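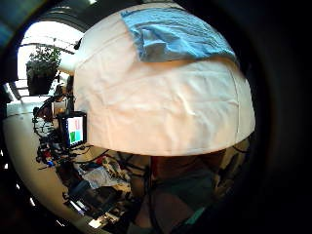
Ninety good ones before lunch

June 11, 2023

We set ourselves a target of 90 usable demonstrations on cloth this week, and the first session is done. I'm writing it up while I still remember what went wrong.

The task is simple to say. You take hold of a light blue towel with the hand-held gripper, lift it clear, and put it down somewhere else without dragging it. A person does this without thinking. The learning system has to get it from examples, so a person does it over and over with the gripper while the camera on it records.

I did the first 52 and Raimo Kauppinen did the rest. We swapped when my thumb got sore. The trigger spring on the Mordale grip is stiffer than the old one and I would like to go back.

What I threw out

Four of mine were no good. In two of them I closed on the towel, missed the fold, opened again and had another go. Impi Hämäläinen, who trains the model, wants retries kept, but in a separate folder with their own label, so strictly speaking those aren't lost. The other two I stopped early when the cable caught on my sleeve. I now run it up the inside of the arm and tape it at the elbow.

Speed

My biggest fault is rushing. By the second batch I was moving a good deal faster than in the first, and the model picks that up. When we trained on the October set it would creep through one pick and snatch at the next, and when we went back through the recordings you could tell who had been holding the gripper and how close it was to lunch. Raimo counts under his breath to keep an even pace. I've started doing it too.

Where to grab

Impi's note from the last round was that nearly all our grasps were on a corner. Corners are easy. A rumpled towel doesn't always offer one, though, so this time we went for folds and lumps in the middle of the cloth as well. Those are harder to get clean. If you pinch too deep you pick up whatever is underneath, and if you pinch too shallow the weave slides out on the lift.

Between takes I drop the towel from chest height and leave it as it lands. I used to tidy it a bit first, and I had to break that habit – a neat start every time is a bad thing to teach.

Still to do

The files are copied to the Vakora drive and the labels are half finished. Raimo is taking a second gripper up to the Hirnthorpe workshop so we get another room and different light. I want to try a heavier towel next, and I need to order more tape.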